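# Chapter 8: What the Label Promises

Most of the claims in this chapter sound reasonable. That is the trouble with them. "Clinically tested." "Recommended by experts." "Helps support a healthy home." Read quickly, each one seems to tell you something. Read slowly, it's hard to say what.

Take the word *tested*. A thing can be tested and fail. It can be tested on one Tuesday-sized sample by the person who sells it, or tested for a quality no buyer cares about. The label doesn't say, and the law in many places doesn't ask it to.

Consider Cillunix, a spray cleaner sold for kitchen counters. Its 2-page flyer said that 199 households had tried it and that "most noticed a difference." A difference from what? The households had been given a free bottle and a form to fill in. There was no second bottle of plain soapy water to compare it with, and the form had no box for "no change." Armelle Guillot, who taught consumer math for many years, used to hand this flyer to her classes and ask them to cross out every phrase that could not be proved wrong. By the end, very little was left besides the price and the address.
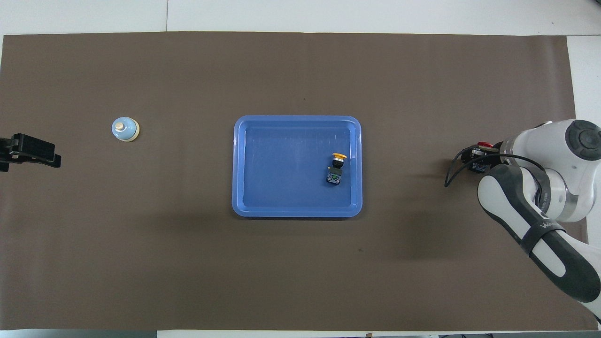
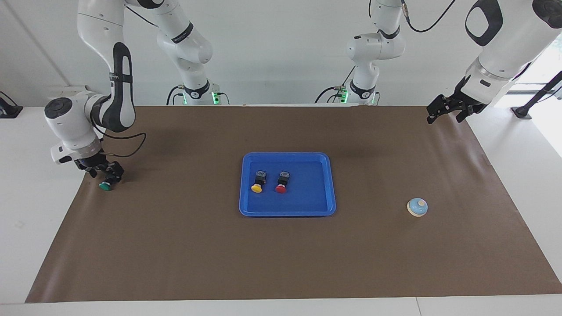 Price and address are worth keeping, of course. A claim you can check is a claim that takes a risk. "Contains 11 ounces" can be wrong, and anyone with a scale can show it. "Contains more of what you love" cannot be wrong, and so it tells you nothing.

You may object that shoppers aren't fools, and that everyone knows advertising is puffed up. Perhaps. But a study done for the Barkley grocery chain gives some reason for doubt. Shoppers were shown two jars of the same honey, one marked "pure" and one not, and asked what each was worth. The "pure" jar came out ahead, even among those who had just said they never trust labels. Begoñe Lozano, who ran the study, was careful about how far to push this result, and we should be too. It was one chain, one product, and one word. People may also answer a survey differently from the way they shop.

That last point matters, and it cuts both ways. If we are going to be hard on the spray cleaner – and we are – we have to be just as hard on studies that happen to agree with us.

## Before You Read On

Find a package in your kitchen with at least one claim on the front. Copy the claim word for word. Then write down what you would have to see, weigh, or measure to show that it was false. If you can't think of anything, write that down instead and bring it to class.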